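Mengal Airfield Safety Project
Progress report to Anotis, second period
April 22, 2021
Prepared by Areeba Bukhari

1. Summary

Work on the runway incursion reporting scheme is on schedule. The reporting form went live at both airfields, Mengal and Udever, and the backlog of older reports has been entered. One item, the night lighting survey, is late.

2. Incident records

Fahad Talpur was given 200 paper reports from the two airfields. Of these, 196 have been coded by location, vehicle type and phase of flight. The other four lack a usable location and have been sent back to the Udever tower for checking. Most coded reports concern ground vehicles crossing a holding point without clearance – landing aircraft feature in far fewer.

Coding rules were changed once during the period. Reports that name a taxiway but no holding point are now filed under the taxiway, and the earlier entries have been amended to match.
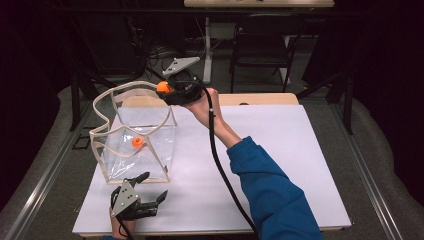
3. Night lighting survey

The survey of stop bars and edge lights at Udever did not take place. The contractor, Hestesent, could not obtain a runway closure for the planned dates. Mawuli Sowah has agreed new dates in June with the airfield operator. No extra cost is expected.

4. Training

Maham Pirzada ran two sessions for airside drivers at Mengal. Attendance lists are held at the project office. The Udever sessions will follow the survey.

5. Spending

Spending is within budget on all lines. The survey payment moves to the next period – a revised payment table has been sent to Uzma Yousafzai.

6. Next period

Complete the four outstanding records.
Carry out the lighting survey.
Send draft findings to both towers for comment.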